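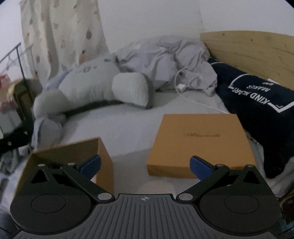 À quelle température faut-il laver le drap-housse Stavard ? À 40 degrés pour l'entretien courant, à 60 de temps en temps, sans adoucissant.

## Drap-housse Stavard, percale de coton

Réf. 3431 - fabriqué par Gramer

Le Stavard est un drap-housse en percale 100 % coton, tissé serré, au toucher sec et un peu craquant les premières semaines. Il s'assouplit ensuite. Les bonnets ont été rehaussés en août pour les matelas épais et les surmatelas.

| Caractéristique | Valeur |
|---|---|
| Matière | 100 % coton peigné |
| Bonnet | 30 cm |
| Élastique | sur tout le pourtour |
| Tailles | 90 x 190, 140 x 190, 160 x 200 |
| Prix en 160 x 200 | 59 € |
| Prix en 140 x 190 | 51 € |

Le coton n'est pas prérétréci. Comptez une perte de 3 % en longueur au premier lavage, déjà prise en compte dans les cotes. Séchage à l'air libre de préférence - le sèche-linge est toléré à basse température. Repassage fer chaud, sur tissu encore humide.

La taie et la housse de couette assorties se trouvent dans la gamme Dristow, même fil et mêmes coloris. 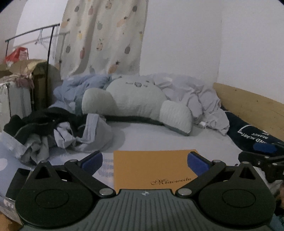 Seren Probert signale que sur son matelas de 28 cm les coins tiennent bien, mais qu'elle a dû relaver le drap deux fois avant qu'il perde son apprêt. Elle aurait aimé une étiquette indiquant le côté long.

L'étiquette est désormais cousue au pied, côté droit.

### Livraison et retours

Expédition sous trois jours ouvrés, commandes passées avant 14 h. Retour possible si le drap n'a pas été lavé.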